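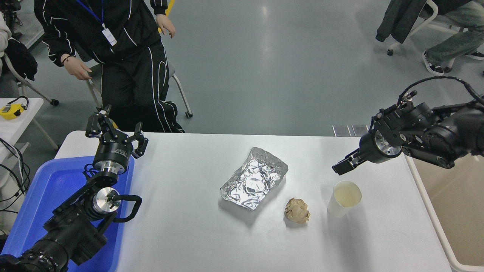

Clearing up after lunch at Genduma got so much better once we put a bin within reach of the table! These are the questions people ask most about our sorting setup, and I love getting them, so keep them coming. The usual lunch leftovers are a foil tray, a wad of brown paper and a white paper cup with some pale yellowish drink still in it, and every one of them needs a slightly different treatment. The blue bin at the table's edge saves a walk across the room.

Where does the foil go?
In with metals, as long as the worst of the food is off. Crumpled is fine (crumpled is great, it takes up less space). Scrape it, give it a quick rinse if it's greasy, and squash it down.

Can I recycle brown paper once I've balled it up?
Yes, if it's clean. If it has oil or sauce on it, put it in compost. Please open it up and check first, a fist-sized ball can hide a lot of ketchup.

What about a cup that still has something in it?
Pour it out at the sink! One half-full cup can soak a whole bag of good paper. Most of our cups have a lining, so they go in the cup tube by the door and not in with paper.

Is there really a cup tube?
There is, and it holds 55 cups stacked. We filled 2 of them in the first week of January 2020.

Do I have to sort if I'm only visiting?
We'd love it if you did. If you're stuck, leave your things on the table and ask whoever is sitting nearby.

When are the bins emptied?
Every evening after six. If one is overflowing before then, call extension 748.

Who do I talk to about getting a bin for my own table?
Đạt Vi, room 3023. Bring the length of your table and how many people eat there.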